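Pekero brings its bold block-print wallcoverings to Estholm this June

Hello from all of us at Pekero! I'm really pleased to say that our new wallcovering range, Trollon, goes on sale in June, and you can come and see it at our little showroom in Estholm from 10am on opening day.

I drew the first Trollon leaf on the back of an envelope two winters ago, and it's grown a bit since then. There are now 4 designs in the range, all of them mirrored and all of them big. I've never been much good at small and tasteful (my mum's hallway will back me up on this), so if you like your walls loud, I think we'll get along.
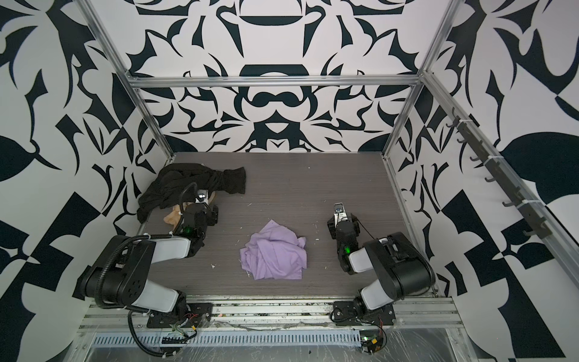 Awuor Mutiso tried the paper in her dining room before launch and told us she'd worried it would make the place feel smaller, but that after a week she'd stopped thinking about the size of the room and started planning the stairs.

We print to order, so please allow around 136 hours from order to dispatch - a touch longer if you want matching fabric. The first run is limited to 300 rolls. Poojary, our stockist on the coast, will be taking a share of those, so do ring them if Estholm is too far for you.

Black on white is the one I keep coming back to, especially with dark wood.

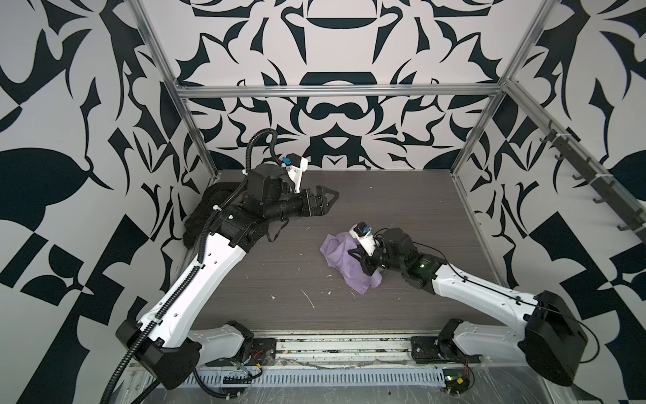

Black-and-white mirrored pattern with a dark wood-grain surface.

Samples are free and come in a proper big sheet, as you can't judge a large repeat from a postage stamp. Ask for one at the counter or drop us a line through the Pekero website. Press visits are welcome any afternoon in June - just let me know how you take your tea.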